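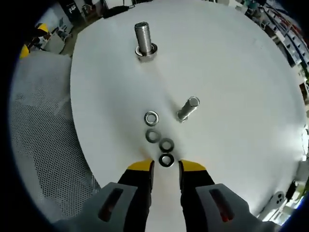
Athina Stefanou
New member, Bultby Neighbors Help Board

Help Board > Yard and Garden > Fences, Gates and Pergolas

Posted in March by Athina Stefanou

Stainless or galvanized bolts for a cedar pergola near the water?

Hi everyone! I've been reading this board all winter and I'm so excited to finally have a project of my own to ask about. We're putting up a cedar pergola behind the house this spring, over the patio, with a grapevine on one side and (if I win the argument) a swing on the other. The posts are already cut and stacked in the garage and the whole place smells amazing.

My problem is the hardware. We're more than 600 feet from the harbor but the wind comes straight up our street, and everything metal in this yard goes rusty. The hinges on our old gate lasted 2 years. The gate itself was fine! I took it off with my bare hands in the end because the screws had turned to crumbs.

So I want bolts that will last as long as the wood. I've been pricing stainless hex bolts, bigger ones for where the beams meet the posts and slimmer ones for the braces, plus washers for all of it, and the total made me sit down. Galvanized is a lot cheaper. My brother-in-law says galvanized is what they use on docks and I should quit fussing. Is he right? And if I do go stainless, can I use it for the big joints and save money with galvanized washers and nuts? I also read something about cedar turning black around bolts and I'd really like to avoid that, I want to leave the wood bare.

Any advice at all is welcome, including on the grapevine.

Keir Chisholm
Regular

Go stainless. You'll be glad every single time you look up. I built ours out of cedar with galvanized carriage bolts and there are dark streaks running down the posts from the holes where I nicked the coating with the drill. Cedar is full of tannins and they react with iron, so anywhere the zinc is scratched or worn off you get a black stain. It's only cosmetic to start with but on bare wood it's all you see.

Your brother-in-law isn't wrong about docks, but the galvanizing on dock hardware is the thick hot-dipped kind. The shiny zinc-plated bolts in the bins at the store are a different thing and they won't last in your wind. If you do go galvanized, look for the words hot-dipped on the box.

Get your post bases sorted first though! Ours sat right on the concrete and I had to jack the whole thing up later to fix it. That was a fun weekend. Not.

Shona Ogilvie
Moderator, Yard and Garden

What a great project, and hooray for the swing! A few things to add to Keir's answer.

There are two common grades of stainless. The one labeled 304 (sometimes 18-8) is fine for most yards, but near salt water it can get brown freckles on the surface. 316 holds up much better against salt. It costs more, so ask for both prices. Where you are, I'd pay for 316 on anything that will be a pain to replace, and that means every beam joint.

Please don't mix in galvanized washers and nuts. When zinc and stainless touch and get wet with salty water, the zinc is what goes, and small parts like washers go first. Then you've got rust running down your lovely bare cedar again. Keep each joint all one metal: bolt, washers, nut. Same idea for any brackets.

Use a washer under the head and another under the nut. Cedar is soft, and without one the head just sinks into the wood as you tighten. Go a size up in diameter on the washers for the swing beam if you can get them.

Now the part that catches people with stainless: the threads can seize. It's called galling, and when it happens the nut locks solid halfway on and you end up cutting the bolt off. Put a dab of anti-seize on the threads, run the nut down slowly by hand tools, and leave the impact driver in its case. I've cut off one too many and I still get mad thinking about it.

Snug everything up again at the end of the first summer, as the wood will have shrunk a bit. And hang the swing from proper through bolts with the eye on the bottom, never from lag screws going straight up into the grain.

For the grape, plant it on the sunniest post a foot or so out from the base and train one trunk up. Be brutal with the pruning every winter. You'll feel awful the first time and then you'll get grapes!

Skye Cowie
New member

i used deck screws for mine and its fine so far. no swing on it tho. also wasps love grapes so maybe put the vine on the side away from the table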